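The Stestham county jail booked 1,701 people last year. According to the sheriff's office, 329 of them had a mental health flag in their file. I've been reading the records this month. Short thread.

1/ Most of the 329 were held on low-level charges like trespassing or missed court dates. The median stay was about 4 days.

2/ The county has one diversion program, run by a nonprofit called Otell. It has 2 caseworkers.

3/ Otell meets people at release and helps with prescriptions, rides and housing forms. Its county contract is up for renewal in August.
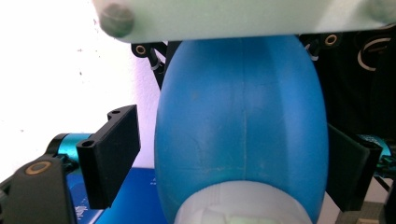

Blue egg shape with a white base.

4/ Public comment on the contract is open until August 25, 2025. I'll post the vote here when it's in.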